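The Kudora Wedding Affair

The Kudora wedding affair was a celebrity news story that occupied the entertainment pages of the coastal town of Kudora, and later much of the national gossip press, for the better part of one summer. It concerned the marriage of the television actress Orvokki Vuorinen and the dance-band singer Jarmo Sjöberg, and the question of whether that marriage had taken place. Both parties gave confident answers. They were different answers, and in June each of them changed sides.

Background

Vuorinen was best known for the long-running evening serial Clavwood, in which she played the hotel heiress Marit through 328 episodes, four husbands and one coma. Sjöberg had fronted the band Zollance since his early twenties and had a loyal following on the summer pavilion circuit, where his ballads were considered suitable for all ages and most knees. The two met when Sjöberg made a guest appearance on the serial as a singing veterinarian. The character was meant to last one episode and stayed for 19.

By spring the couple were being photographed together at premieres. Asked whether they were engaged, Vuorinen told reporters that she was "engaged with many things." This was printed as a yes.

The ceremony

The event at the center of the dispute was held at the Kettunen, a seaside hotel outside Kudora, in front of 441 guests. There were flowers, a cake, two sets of vows and a performance by Zollance that overran by most of an hour. Guests who spoke to the press afterward described it as a wedding. So did the invitations.

Nine days later the weekly gossip column Harbor Lights reported that no marriage had been entered in the local register. Sjöberg's manager replied that the evening had been "a celebration of commitment, with musical elements." Vuorinen, reached at a hair appointment, said she was as married as anyone she knew. A second statement from the manager asked for privacy and gave the release date of the new Zollance single.

Dispute and reversal

In June the paperwork surfaced. It had been signed in good order and then left in the glove compartment of the officiant's car, where it had spent several weeks under a road atlas. Once filed, it made the couple legally married beyond argument, and at this point they began to argue. Vuorinen now maintained that she had understood the evening as a private party. Sjöberg, whose manager had spent the month denying a wedding, said he had always regarded himself as a husband.

The shift was widely put down to a duet. Sjöberg had recorded one with another singer, and Vuorinen was said to have heard it first on a taxi radio. Neither of them ever confirmed this. The duet's lyrics, which concern a man leaving a hotel by the side door, were printed in full by two newspapers, one of which offered a line-by-line reading.

Public reaction

Opinion divided mostly by television habits. Viewers of Clavwood sided with Vuorinen, and some wrote to her in character, advising Marit to be careful with the hotel. Zollance fans held that a man could not be blamed for a recording contract. A petition asking the couple to reconcile in public, ideally on the pavilion stage, gathered 961 signatures before its organizer fell out with both sides. 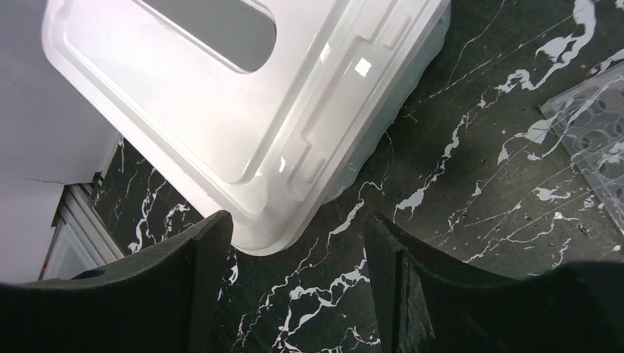
Fellow performers were slower to comment, though most managed it in the end. The usual form was an interview in which the speaker declined to discuss the matter for several paragraphs and then mentioned a forthcoming tour.

Aftermath

The couple separated in July and were seen having dinner together in August - at the Kettunen, at a table by the window. They have since described themselves as "on good terms," without saying which terms. Clavwood's writers gave Marit a fifth husband the following season, a singer with poor filing habits. Vuorinen called the plot far-fetched. Sjöberg's next album included a song titled "Glove Compartment," which he has said is about driving.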